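# Fruit and turmeric stains on a white table top: what gets them out, and what should I stop using?

Posted 18th October in Cleaning & Stains. Viewed 1,922 times.

**geddale_renter**

I moved into a place in Geddale that came with some furniture, including a white table. I use it for everything: meals, cutting fruit, sorting mail. I paid a $135 furniture deposit and would like to get it back when the lease ends in December.

The trouble is color. I cook with turmeric a lot, and in the summer it was cherries and blackberries. Soap and water takes care of grease and most crumbs and smears. It does nothing to yellow. I also left a wet tea bag on it overnight once and had a brown ring for a week.

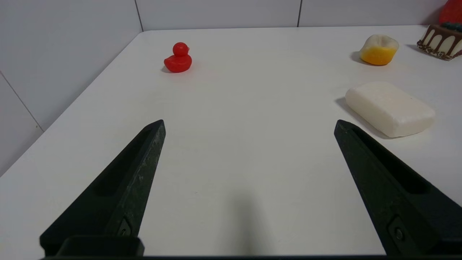

*Table top, toward the middle.*

I don't know what the top is made of. It feels hard and smooth and there is no label underneath. The rental agency, Sinberg, only told me to "use a suitable cleaner."

What I have tried so far:

- Dish soap and a sponge. Fine for everyday dirt.
- White vinegar, half and half with water. It helped the tea ring a little. No effect on turmeric.
- A spray called Drisanis that was already under the sink. It smells strong and left a streaky film that I had to wipe off twice.
- The rough side of the sponge. I quit that after one try because I was worried about scratches.

I'd like to know what works on yellow and dark red, what could ruin the finish, and if there is something I can put on the table so this stops happening. I don't want to keep a tablecloth on it all the time.

**ekpo_kitchen** (accepted)

Try the baking soda first. Mix it with enough water to make a paste like toothpaste, spread it over the stain, and leave it for 15 minutes. Wipe it off with a damp cloth and don't scrub. Rinse the cloth and go over it again, or you will get a white powdery haze when it dries.

If the yellow is still there, use 3% hydrogen peroxide from the drugstore. Wet a folded paper towel with it, lay the towel on the mark, and cover it with plastic wrap so it doesn't dry out. Check after 30 minutes. You can repeat it. Test a spot on the underside or near a back corner before you do the part everybody sees.
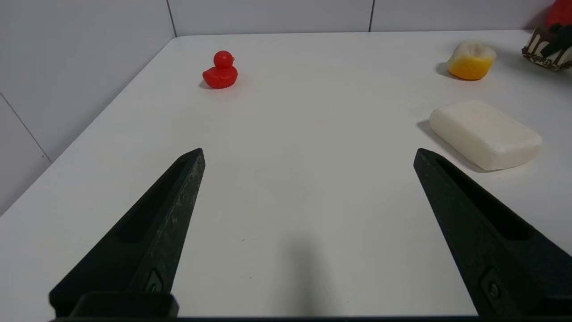
sudsy222 replied: Does the peroxide trick work on old stains too, or only fresh ones? Mine has been there since last winter and I've about given up on it.

**ekpo_kitchen** replied: It can, but it takes more rounds. Mine took three evenings. Sunlight also fades turmeric, so if the table is light enough to carry, put it by a sunny window for a few days and see what happens. That won't do much for berry juice, as far as I know.

Berries are easier in general. Lemon juice, left on for five minutes and rinsed well, took out most of my blackberry marks. Keep lemon and vinegar away from the table if it turns out to be marble or any other stone — acid leaves dull spots on those, and they don't wipe off.

Things I would stay away from:

1. Scouring powder, steel wool, and the green side of the sponge. Fine scratches hold color, so the next stain goes in deeper.
2. Straight bleach. A weak mix may be all right on some hard surfaces, but it can turn others yellow. Never use it together with vinegar or an ammonia cleaner. The fumes are dangerous.
3. Nail polish remover. It can soften plastic and take the shine off paint.
4. Those white melamine sponges, unless you go very lightly. They are a fine abrasive and will leave a dull patch on a glossy top.
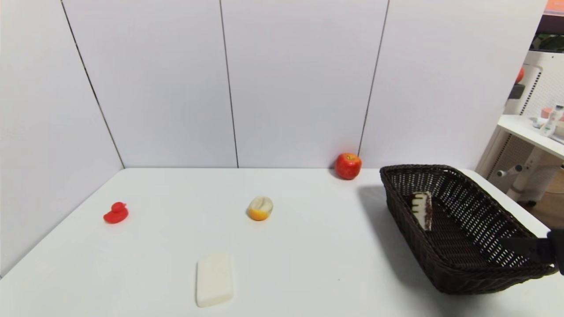

### Keeping it from coming back

Use a cutting board with a rim for anything juicy. Mine catches nearly all of it. Put cut fruit in a bowl or on a plate and not straight on the table, and wipe up spills when you see them. Turmeric sets fast, so that one can't wait until after dinner.

For tea, a saucer. For the mail, watch out for newsprint and cheap flyers on a damp surface. The ink transfers.

I wouldn't wax it until you know what it is. Wax on a laminate or plastic top just smears and collects dirt. If you want something on there part of the time, a clear silicone mat rolls up and goes in a drawer.

**plainwhitecloth**

Toothpaste worked for me. The plain white kind, not gel.

**moving_again_2**

I agree with most of the long answer but would be careful with toothpaste. It is gritty, and I rubbed a shiny spot into a matte table with it.

About the deposit: write to the agency now and ask which cleaner they consider suitable. Get it by email. Then take dated photos in daylight, the whole top first and then closer in. Mine also wanted the corners and the legs.
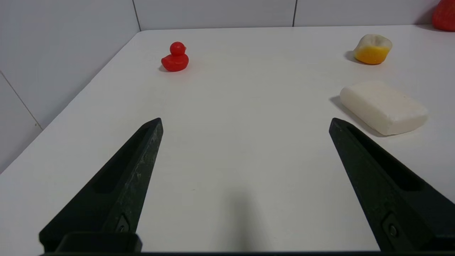
*White table top, close view.*

Look at your lease for "normal wear." What that covers depends on where you live, and a faint mark may or may not count. If you have a move-in checklist, find it and see if the table is on it. I had forgotten about mine, and it already listed a ring that they later tried to charge me for.

**geddale_renter** replied: Thanks. I did the paste and then one round of peroxide, and the yellow is much lighter. I'll do another round tonight. I also found the checklist. The table is listed, with "good" next to it and nothing else, so I have emailed Sinberg about the cleaner.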